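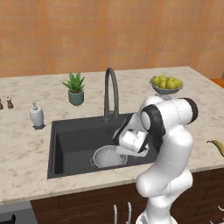
What do new service desk staff spend their first months doing? Mostly password resets, account set-up and replacing hardware, with written notes taking up more of the day than most of them expected.

Reading time: 4 minutes

4.2 Early duties and written handover

The 72 participants were all in their first year on an internal service desk at one of three employers: Noline, Holzer and Stanmont. Each completed a work diary over nine working days in October. Diaries were kept on paper or in a shared spreadsheet, whichever the participant preferred, and entries were coded against the task list in Section 3. Entries that fitted two codes were assigned to the one listed first by the participant.

Account work was the largest category at all three employers. This covers unlocking accounts, resetting passwords, adding people to mailing groups and removing access when someone leaves. Hardware work came second at Noline and Holzer. At Stanmont it came third, behind printer faults, which were recorded separately there at the request of the desk. The Stolville office of Holzer has no stock room on site, so replacement laptops are sent by courier and the hardware entries from that office are mainly emails and phone calls.

Handover notes were the task participants said they had been least prepared for. Most had learned the ticketing software within the first week, but few had been shown what a finished note should look like. Of the 83 notes collected for closer reading, the shorter ones tended to record the fix and leave out the fault. A typical note read "reinstalled, working now" – enough to close the ticket, but of little use to a colleague if the same person rang back. Longer notes usually gave the error message, the steps already tried and the name of the program involved.

Participants with earlier jobs in retail or hospitality wrote longer notes on average, although the group is too small to support a firm claim. Formal IT qualifications showed no clear link with note length in either direction. We did not measure whether longer notes led to quicker repairs.

Draft findings were sent to the four desk leads for comment before the final coding was checked.

Figure 2. Sink and countertop, rendered view. 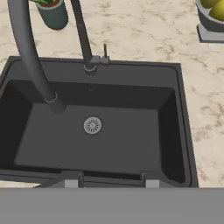 One desk lead objected that note length was a poor measure, as a good technician on a busy morning will write two lines and explain the rest to the next shift in person. The same lead asked that spoken handovers be counted. We had no recordings of these, and diary entries for them were patchy, so they are left out of the analysis. The coding for written notes was kept as it stood, with spoken handover listed among the limitations in Section 6.

We use cookies to remember your reading preferences. Accept | Manage settings

Contact the editors | Copyright 2025 | Back to top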